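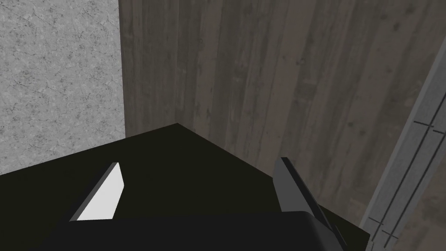

*Credit: Lundico*

**Preview day at the Trurley auction yard, September**

Gates opened at 8 a.m. and there was already a line of pickups along the fence. I had signed up for the yard tour, which leaves from the office trailer. Olga Ortuño runs the check-in desk and led our group. She handed out lot sheets and asked us to stay off the loading lane.

The yard is split by type. Tractors and skid steers are along the north fence, trucks and trailers in the middle, attachments and shop tools in the 2 long sheds at the back. Lot numbers are on yellow tags wired to the equipment. A few tags didn't match the sheet, and Olga wrote the corrections on her copy as we went.

You can start most of the machines during preview if you ask a yard hand for the key. I tried a backhoe from the Allard farm dispersal. It turned over on the second try and the boom drifted down slowly with the engine off. The hour meter read a little over 3,000. The seat was shot and one rear tire had a plug in it. I wrote all that down and took the serial number.

After the walk we went into the office to see how the online side works. Tianyou Cai handles the listings. Each lot gets photos, a short start-up video if it runs, and a line on known problems from the seller. He said the most common complaint is from buyers who didn't read that last line. Online bids close 4 minutes apart, and a late bid adds 2 minutes to the clock. Onsite bidders need a photo ID and a card on file before they get a paddle.

Pickup is by appointment. The yard will load with its own forklift at no charge, but they don't tie anything down. For long hauls they gave out the number for Lei, a carrier on the county road that parks its lowboys next door.

Coffee was free and the food truck took cash only. Parking was on grass and soft near the gate. I left before noon with the backhoe and a set of pallet forks circled on my sheet.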